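Stukenwood Room Tones

README, last touched in August

Hi! So this is my collection of room tones, meaning recordings of rooms where nothing much is going on. I started it because I edit a small radio drama called Worura in my spare time, and I got tired of cutting between two lines of dialogue and hearing the air drop out in the gap. If you've ever edited speech you know the feeling. If you haven't, go sit in your kitchen with the fridge running and then imagine it being switched off for half a second every time somebody takes a breath.

There are 236 files in the folder. Every one is a WAV, mono, 48 kHz, 24 bit, and every one is 30 seconds long after trimming. I leave the levels alone, so some of them are very quiet and you'll want to bring them up yourself (watch your headphones when you do, please).

What's in the names

File names go room type, floor, windows, take. So den_carpet_open_2.wav is the second take in a carpeted den with a window open. "Floor" is one of carpet, tile, wood or bare. I went back and forth on whether to add a field for furniture and decided against it, mostly from laziness, but the notes column in rooms.csv usually mentions a sofa or a bed or heavy curtains if there were any. Soft stuff soaks up the high end and you can really hear it in the den files.
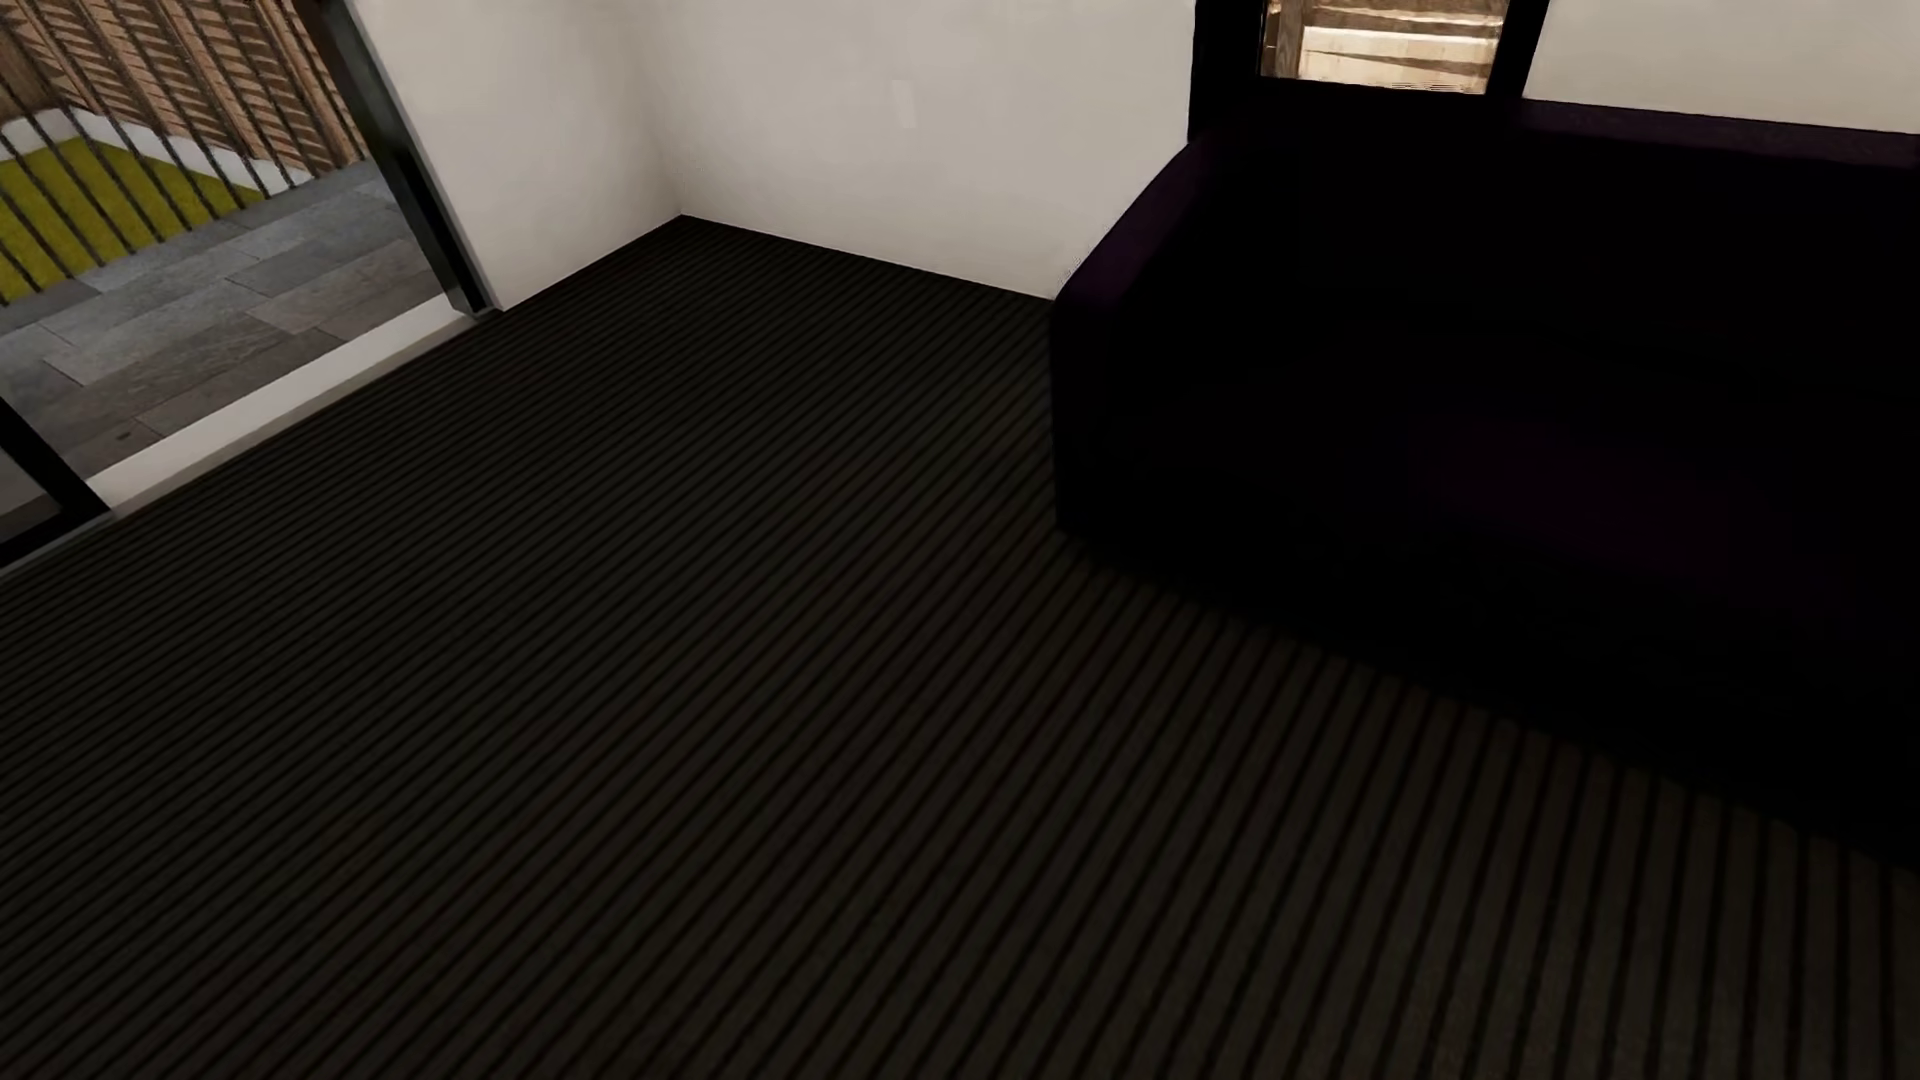 Babak Talebi wrote in to say that the carpeted dens are the only ones he ever uses, and that he wishes there were versions with a door open as well, since an open door lets in a kind of low outdoor rumble that plain carpet recordings never have. Fair point! I've added three of those under extras, and I'll do more when I can get into somewhere quiet enough. He also thinks my "bare" label is confusing, because it could mean a bare floor or a bare room. It means the floor, concrete every time. I may rename it, but that would break people's scripts, so don't hold your breath.

How I record

I put the mic at chest height, start the recorder, leave the room if I can and stand very still if I can't. Most of the trimming is getting rid of my own footsteps. Anything with a recognizable voice in it gets thrown out, and so does anything with music coming through a wall. Distant traffic stays. So do birds, unless one of them is really going for it.

Known problems

The Lacroix set (all the files starting with hall_) has a faint hum that I think is from the lights. A notch filter at 60 Hz takes care of most of it. Two of the tile bathrooms are clearly the same bathroom, and I've left both in. The Friday takes from the Zoltton stairwell are noisier than the others - there was a delivery going on downstairs and I was too stubborn to come back.

Using the files

Use them for whatever you like, paid work included. A credit to Stukenwood Room Tones is nice but I won't chase you for it. Please don't resell the folder as it stands. If you find a click or a cough I missed, open an issue with the file name and the time, and I'll cut a fresh 30 seconds from the long take if I still have it.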